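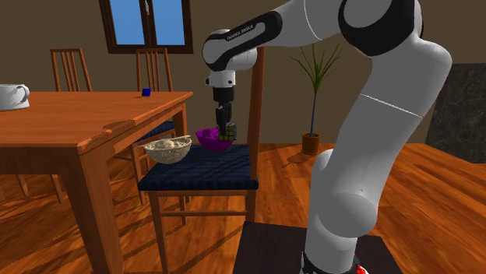 The dining room task in simulation: the cube held over the purple bowl on the chair seat.

Galtell Tabletop Demo Package
Item 3362 – arm control software, simulated rooms and one on-site demonstration day

We list equipment on this page after one of us has seen it run. For the Galtell package that meant a visit to the Brorach open day in August, where Toshiko Ueda sat through the morning session and stayed for the questions. Her notes are the basis for what follows, and they are cooler than the brochure.

What you get
The package covers the control software, a license for the Ekik room set and a day with a Galtell engineer at your site. The arm is not included. The dining room is the room Galtell likes to show first, with its wooden table and chairs, blue seat cushions and a Franka Emika arm on a dark pedestal. You can move the furniture and swap the objects, and the room editor is the part of the product we liked best. It opened quickly and did what the menu said.

What was demonstrated
The task was a Rubik's cube and a bowl. A woven bowl shared the cushion with the purple one, which makes the job a little harder than an empty seat would, though both stayed where they had been placed at the start of every run Toshiko watched. She asked for the purple bowl to be shifted toward the front of the chair. The engineer did it in the editor and the next run went through, slowly. She asked for a second chair to be used and was told that would need a new setup file.

The claim we would not repeat
Galtell's sheet says 1000 runs, with 521 different starting layouts. We asked how far apart two layouts have to be before they count as different and did not get a figure. If a bowl nudged by the width of a finger is a new layout, the number means very little. We also asked for the failed runs. They exist, apparently, and may be shared after purchase – a strange order to do it in.

Simulation and your floor
All of the morning was on screen. A real arm was promised for the afternoon and the slot went to a slide talk instead. Gloss on a floor, a cushion that gives under a bowl, a cube with worn corners: these are the things buyers ask us about, and we have no answer from Galtell for any of them. Treat the package as a planning and teaching tool until you have seen it work in your own building.

Compared with Yeon
The Yeon kit costs less and its rooms look plainer. It also comes with 2 sets of full run logs, failures included, which Galtell could learn from. Yeon's editor is clumsy, and moving a table takes more clicks than it should.

Who might buy it
Training rooms that already own a suitable arm and want a safe place to try out pick and place work. We would not order it for a production line on the strength of what was shown.

Ordering
Sold by quote only. Ask for the demonstration day to be held before payment, and put your own objects on the request form. Galtell agreed to this when Toshiko pressed them, but it is not in the standard terms, so get it in writing.

Returns: software licenses cannot be returned once activated.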